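Home shop build log: two-arm table, reply 17 onward

**tinbender_ok**
Update for anyone still following! Both arms are bolted down and the Trasora boards finally talk to each other. I'm at 1,243 lines of config, which I'm not proud of. Cable routing is still a mess (I know, I know). I'm starting with the cup and the plate and nothing fancier until I trust it. A few from today: 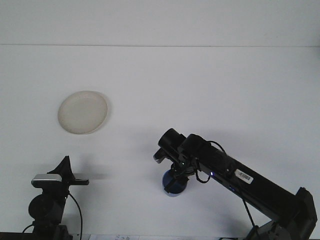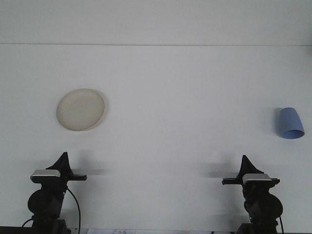
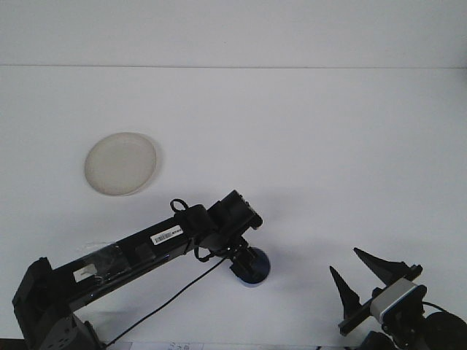
*Plate stayed on the left in all three. White table, white wall, black hardware.*

**mossgate**
Looks great, but that white on white would drive me nuts. You can barely tell where the table stops in any of them. I'd put down a dark mat before you do anything else.

**tinbender_ok**
I had a gray mat and hated it, every crumb of solder showed up as a blob. The white stays for now.

**halfpint_cnc**
Gotta disagree with mossgate, plain white is fine if your lights are even. My worry is the wires. In the second one there's a loop sticking out from the left gripper toward the middle, and that's going to snag on something. Clip it along the link. I lost a whole evening in March to a connector that had wiggled loose, and mine had way less slack than yours.

**mossgate**
Even lights, sure, but he's got shadows right next to the grippers. Mat!!

**tinbender_ok**
OK ok, the wires I'll give you. I ordered a bag of 50 clips from Bralen, and until those show up it's zip ties.

**quietlathe**
What did the whole thing run you, if you don't mind me asking? I've been pricing one arm and I'm already over 261 bucks just in motors.

**tinbender_ok**
More than that, lol. I'll add it up when I'm feeling brave. Check the Ovosero surplus page for motors first, that's where I got mine.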